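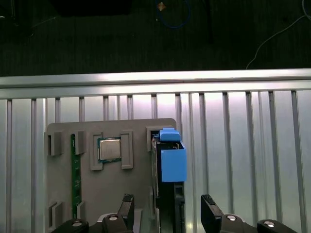 The Damus plate is a flat printed panel with raised holders for small computer parts, so a processor or a narrow circuit board can stand up where you can see it and get a hand to it. We started making these because our own bench drawers were a mess of chips in sandwich bags, and we have been having a great time with them ever since. The basic idea is simple: each part gets its own holders and nothing lies on top of anything else. A processor sits between two gray clips with its metal heat spreader showing, and a long green board can go upright beside it with a holder block near the top and another near the bottom. Mount the plate vertically and it takes up hardly any bench. This page collects the things people write to ask us. If yours is missing, send it over and we'll add it!

Last updated April 25, 2025

GETTING STARTED

What comes with a plate?

The plate itself, a bag of clips and holder blocks, mounting screws, and two spare clips in whatever size you order. The spares are there because everybody snaps one in the first week (we did). The printed card in the bag shows the hole pattern at full size, so hang on to it. You can lay your parts right on the card and shuffle them around before you screw anything down.

Do I need a 3D printer?

Nope. We print everything here and mail it. If you do have a printer, you can order the files on their own, and you are very welcome to change them. Some of our favorite clips came back to us from people who had changed ours. The small clip with the open slot is Sunee Petchrat's redraw of a much clunkier one we used to ship, and hers is better in every way. Thank you, Sunee!

What is it printed in?

The regular plates are PETG. Early ones were PLA, and those are fine indoors but will sag if you leave them in a hot car, as one of ours found out in September. If you have an early plate and it has gone wavy, write to us and we'll swap it.

Why are so many of them gray?

Matte gray is just very nice to work against. Green boards and shiny metal both show up well on it, and it doesn't throw glare back at you under a bench lamp. We also print blue, mostly for brackets and the bigger shells, and plenty of people mix the two so the large pieces are easy to tell from the plate. Other colors on request, if we have the spool.

MOUNTING

Can I stand it up, or does it have to lie flat?

Either works, but please try it standing up! Parts on an upright plate are so much easier to see from a chair. You need something solid behind it. Slotted aluminum panel and aluminum extrusion are both great, and you can slide the plate along until it's where you like it. Ojeda hardware packs have the T-nuts for the usual slot sizes. Put the nuts in the slot loosely, hang the plate, get it level, and then tighten.

Will it go on pegboard?

Yes, with the Nukia adapter strip. Thin pegboard flexes when you push a part into its clip, so add a screw at the bottom corners too.

Can I screw it straight to a wall?

You can. Use the four corner holes and don't overdo it with the driver. The plate should touch the wall all over with no bow in the middle. If it bows, back the screws off a little and the clips will line up again.

How high should it go?

Chest height when you're seated is a good place to begin. Ayanda Hlongwane has one at her repair bench with the top edge level with her chin and loves it, but she's tall and she reads the tiny board markings without glasses. I'd go lower.

CLIPS AND HOLDERS

How tight should a processor be?

Snug enough that it stays put when you tap the plate, loose enough that it comes out with two fingers. Slide it in by the edges of the green substrate. The clips should never press on the pads or pins. If you find yourself pushing hard, stop and go up one clip size.

Do the clips on either side of a chip have to match?

They don't! A slightly taller frame on one side gives you a handy guide when you're dropping the chip in. Just make sure both slots are the same width and face each other squarely.

My long board rattles. What did I do wrong?

Probably nothing, boards vary. Move the lower holder block closer to the end of the board first. If it still rattles, put a strip of the thin foam tape inside the upper block. Don't use glue or putty, it gets into everything and you'll be picking it out of the connectors for ages.

Can I put the long board in sideways?

Sure. Turn the holder blocks a quarter turn and use the next set of holes. Upright saves more room, but some people like the printed markings the right way around so they can read them.

What about bigger things, like a power brick or a drive?

Those want a shell bracket. It's a boxy piece with an open top, and we make it to your measurements. Give us width, depth and height in millimeters, and tell us where the cables come out so we don't print a wall across them. Anything heavy should have its weight on the bench or on its own screws as well. The plate is lovely but it isn't a shelf.

How many times can I use a clip before it wears out?

We kept one processor clip going for 1000 insertions over a very long weekend of podcasts, and it was still holding at the end, a bit looser than new. The tall frames will probably do less well than the short ones. If yours starts to whiten at the corner, change it.

LOOKING AFTER PARTS

Is the plate anti-static?

No, and please don't treat it as if it were. Regular PETG is an ordinary plastic and can pick up a charge. Wear your wrist strap, touch something grounded, and handle parts by the edges. We have been testing a conductive filament from Wimier and we're really excited about it, but it isn't for sale until we've measured it properly.

How do I clean it?

Soft paintbrush for the dust, then a damp cloth once all the parts are off. Matte faces hold on to dust more than glossy ones do, especially down in the slots. An old toothbrush gets in there nicely. No acetone!

Can I leave thermal paste on a chip in the clip?

Wipe it off first. It creeps onto the clip, then onto the next chip, then onto your sleeve. I have lost a good sweater this way.

What should I do with all the cables?

Keep them off the front of the plate. Coil the long ones loosely and let them live behind the rail or on the surface at the back. If you can give each cable its own color, do it, you'll be so glad the next time you have to follow one back to where it came from.

LAYOUT IDEAS

How many parts fit on one plate?

The standard plate has 13 mounting spots, and most parts use a pair. We really do suggest leaving some of them open. A plate with air around each part is faster to use, and you'll want the room when the next odd little board turns up.

Where should the chip go?

Wherever your hand lands first. I like chips over on the right, with the narrow boards toward the middle, but left-handed folks usually flip that. Try it on the paper card before committing.

Can I label things?

Yes please! Paint pen on the plate works well. Paper labels peel off the matte face after a while. Some people write the part number right under the holder, others keep a notebook with a sketch of the plate. Either is a joy compared with squinting at a bag.

Do you do custom plates?

We do, and they're the most fun orders we get. Send a sketch, even a terrible one on the back of an envelope, plus the measurements of every part. Measure twice, and measure the thickness too. Almost every plate we've had to print over was a thickness problem.

Can I send you photos of my setup?

We would love that. Tell us what's in the clips, what you mounted it to, and what you'd change.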